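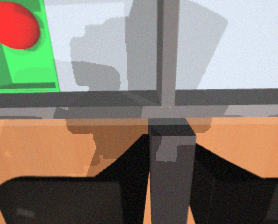 Fig. 1. Gray block on tan tabletop, black gripper fingers left and right. Render.

COLLECTIBLE TOYS: BUYING, GRADING, CATALOGING
Session 2 handout: tinplate wind-ups
Instructor: Ubaldo Marino
Notes typed up fast after class, check against your own. Last revised 26/05/2024.

Left over from last time

Several people asked whether reissues "count." Yes, they count, they're just a different thing from the originals and priced differently. More on that under Reissues. Also please stop bringing toys in plastic grocery bags. Box, tissue, done.

How they're made

Thin sheet steel with a tin coating. Flat sheet gets printed first (lithography), then stamped, then bent and folded up into the shape. So the picture was on the metal before the metal was a duck. That's why litho lines sometimes run a bit off at the seams. Not a fault, or not much of one.

Older pieces often hand painted after assembly. Look for brush marks, paint pooled in the corners, paint over the solder. Hand painted and soldered tends to be earlier, litho and tabbed tends to be later. Tends to. Plenty of overlap and makers did both at once.

Tabs: small tongues of metal pushed through a slot and folded flat. The tabs are the first thing to look at on any wind-up. A tab that's been opened and closed again shows a bright line across the fold, or a crack, or it's missing altogether. Opened tabs = someone has been inside. Could be a good repair, could be a swapped motor. Ask.

Motor: spring, gears, some kind of governor so it doesn't let go all at once. Key either fixed or loose. Fixed keys are part of the toy. Loose keys get lost, and most loose keys you see at a sale came off something else. A wrong key that fits is fine for running it but goes in the description as "replacement key."

Clothed figures (the drummers, bears, monkeys etc.) have fabric or plush over a tin body. Check seams at the neck and wrists. Moth. Glue stains. Re-sewn fabric hides a lot of sins, feel gently underneath for dents.

Marks

Where to look, in the order I do it:
underside or base
back of the figure, low down
wheels, if any
the key itself
the box, last

Box last, since a box can travel. Good box with wrong toy turns up all the time.

Country marks help with dating but don't lean on them. "Made in Occupied Japan" and "U.S. Zone Germany" both point to the years after the war, a fairly narrow window. Plain "Japan" or plain "Germany" is much wider. No mark at all tells you very little. Paper labels fall off, domestic sales often weren't marked the same as export.

Trademarks get reused. Gendska is the one we spent time on. The early Gendska mark is the letters inside an oval, stamped, you can feel it with a fingernail. Later mark is printed, same oval, thinner letters, no relief. After the name was sold the oval came back on the reissue line, printed again but with a small dot under the K. People miss the dot. Sellers miss the dot too, some of them on purpose I'd guess.

Q from class: can the dot be scraped off? Yes, and it leaves a dull spot in the varnish. Tilt it under a lamp.

Reissues and limited editions

Three words that get mixed up:

Reissue: made later by the same firm or whoever owns the name now, often with old tooling.
Reproduction: made later by someone else, openly.
Fake: made later and passed off as old.

Same object can go from the second to the third just by changing hands. A reproduction with its label peeled and a bit of rust added is a fake as soon as it's described as old.

Limited edition means somebody promised to stop. Worth what the promise is worth. Things to write down: edition size, the number on this piece, where the number appears, and whether the certificate matches. Class piece was the Sowa carousel, edition of 500, ours number 398, number stamped on the base and handwritten on the certificate. They match, good. Certificate on its own with no number on the toy is weak, because any certificate can go with any carousel.

Low numbers: some buyers pay extra for them. I wouldn't. Number 1 and the last number, maybe. Everything in between is the same toy.

Watch the wording "limited to" versus "limited production." The first one gives you a figure. The second gives you nothing, it could mean they made them till orders dried up. Also watch for the same toy in a second color with its own edition. Red carousel and blue carousel are two editions on paper, but to most buyers it's one toy made twice as often as they thought.

Condition

We don't use the ten-point scale in this course. Everybody's seven is different. Describe what's there, then one overall word if you need it.

Litho: scratches, rub, fading, crazing, spotting. Say where. "Light rub to left shoulder" is useful, "some wear" isnt.
Metal: dents, bends, rust, missing parts. Surface rust and pitting are different, say which.
Tabs: all present, all original folds?
Motor: winds, holds, runs, stops as it should. Say which of those you tested.
Parts: key, hats, flags, drumsticks, rubber ears, anything that comes off.
Fabric: as above.
Box: all flaps, corners, tape, writing, price stickers, inserts.

"Working" is a word to be careful with. A drummer whose arms go but whose head doesn't turn is not working, it is partly working. Write "runs, head does not turn." Ajith Lobo brought in a nice example of this, walking bear, listed as working, walks beautifully, is meant to growl and nod as well and does neither. Seller wasn't lying exactly. Seller didn't know what it was supposed to do. Look up the full action before you buy, old catalogs usually have a line on it.

"Mint" means never played with, as it left the factory. Not "very nice." Don't use it for anything you've wound.

"Attic condition" and "as found" mean dirty. Sometimes good news.

Testing a motor

Don't wind it first. Look first. Turn it over, see if the spring is already under tension (key won't budge, or wheels jerk when you touch them). Push the wheels by hand, very lightly. If nothing grinds, give the key a couple of half turns and let it run down. Then a couple more. Never wind to the stop on a toy that's been sitting. Old springs snap, and when they go they can take the tabs with them.

Don't hold the wheels while it's wound to "save" it. Let it run out. Store unwound.

Cleaning

Less than you want to. Dry soft brush, then a barely damp cotton cloth on a hidden spot. If color comes off on the cloth, stop there. No household cleaner, no metal polish, no steel wool, no magic sponge. Polish takes litho off and it doesn't come back.

Rust: leave it unless it's spreading. Oil on the printed surface attracts dirt and darkens. Tiny drop of clock oil on a pivot, on the end of a pin, if you can reach it without opening tabs. If you can't reach it, leave it.

Don't touch up paint. A scratch is worth more than a scratch with paint in it, and the next owner has to disclose your paint forever.

Storage: dry, dark, steady temperature. Acid free tissue. Not bubble wrap against the litho, it leaves rings. Rubber parts separate from painted surfaces, old rubber goes sticky and lifts the color. Batteries out of anything that takes them (not today's topic but since someone had a leaker in their bag).

Reading a listing

We pulled apart lot 73 from the October Olstead sale. Wording as printed: "Charming Gendska tinplate duck, oval mark, with key, in original box, some wear commensurate with age."

Charming: ignore.
Oval mark: which one? Stamped or printed? Dot?
With key: its key or a key?
Original box: original to the duck, or an original Gendska box?
Commensurate with age: what age, they haven't given one.

So email and ask. Short questions, one per line, ask for a picture of the base and of the tabs. Olstead did answer, and the answer was printed mark with a dot, box from the same line, replacement key. Perfectly decent reissue duck. Estimate was set for an old one. Half the room would've bid, by show of hands.

Compare the Kaveo shop listing on the second page of your packet. Longer, duller, much better. States it's a reissue in the first line, gives size with and without key, says what the action is, lists what's in the box. Use it as your model for the assignment. Only gripe, no mention of the tabs.

Measuring: height, length, width in that order, key not included, then note how far the key sticks out. Inches, to the nearest quarter.

Prices

Short because we ran out of time. Sold prices only. Asking prices are wishes. Note the date, the condition and whether there was a box, otherwise the figure is no use to you later. Boxed and unboxed are seperate markets for the common toys. Add the buyer's premium before you compare an auction with a shop.

One high result isn't the market, it's two people who both wanted it that night. Look for repeats.

Assignment

One wind-up, yours or borrowed. Write a full catalog entry, a page at most. Has to include:
maker and how you know
mark, exact wording and where
old, reissue, reproduction, or undecided (undecided is allowed, say what would settle it)
full action as intended, and what this one does
condition by part, headings as above
measurements
box and paperwork

Then write it again as a listing for a shop, half the length, no adjectives I can't check. Bring both, printed. Bring the toy if it's yours to carry around.

Reading: packet, marks section and the glossary. Skip the chapter on trains, we're doing those seperately with the track gauges.

Next session: battery toys, corrosion, why remote cables crack at the handset. Bring a small flashlight and a magnet. Gloves are optional, clean dry hands are fine for tin.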